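Does a tablecloth really need its own "fabric protector" spray?

I bought a cotton tablecloth from Siler and the checkout page pushed a can of Drellberg fabric guard at me for another 20 dollars. The claim is that spills bead up and wipe off for 60 washes. We eat at this table every day and have two kids who paint on it. Is the spray worth it, or am I paying for scented air? Washing instructions on the tag say warm, no bleach.

Posted June 2, 2025 by hollis_m

tansy361
I use it and love it!! Juice wipes right off. I do the whole cloth every January and then forget it. Get two cans, the first one goes fast.

Ognjen Dervishi
I would want to know who washed a tablecloth 60 times and wrote down the results. Most of these sprays leave a thin coating on the fibers, and detergent plus a hot dryer wears that off a lot sooner than the can suggests. If tansy361 sprays once a year and washes weekly, I have doubts that the spray is what's doing the work by spring.

Try this before you spend anything. Put a few drops of water on a corner of the new cloth. Some are sold with a finish already on them, and if the drops sit there, you'd be paying for the same thing twice. If they soak in, you have plain cotton and it will stain like plain cotton.
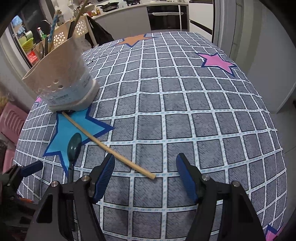
For paint, I'd skip the spray completely. Kids' paint gets pushed into the weave with a brush or an elbow, and a coating meant for spilled juice won't do much about that. A cheap vinyl sheet over the top at craft time costs less than the can. Prints hide a lot too. Ours has a busy pattern and I couldn't tell you where last year's gravy landed.

If you do buy it, test a hidden spot, open a window, and let it dry fully before anyone eats there. And read the return policy first.

girinitz_mom
Agree on the vinyl. Also cold water right away for juice, not warm. Warm set a berry stain in mine for good, whatever the tag said.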